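Search this site
Type a word and press enter

How Is Paper Made?
By Hiba Geagea
July

Most paper starts as wood. Trees are cut down, the bark is taken off and the logs are chopped into small chips.

Wood is made of tiny threads called fibres. To get them apart, the chips are cooked with water and chemicals, or ground up by heavy stones. What you get is a soggy mush called pulp, a bit like porridge.

Pulp is brown at first. If the paper needs to be white, it is bleached. Then it is mixed with lots more water and spread over a moving mesh. The water drains through and the fibres tangle together into a thin, damp mat.

Rollers squeeze the mat, and hot rollers dry it. The paper is wound on to a huge reel, then cut into sheets.

Old paper can be made into pulp again too. The fibres get shorter each time, so new ones are often mixed in.

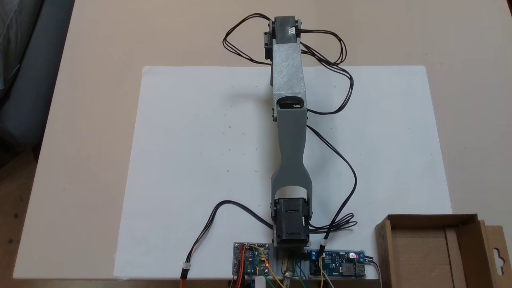
Thick paper and card are made in much the same way, with more pulp or with several layers pressed together.

Contact us | © Wondavville | Back to top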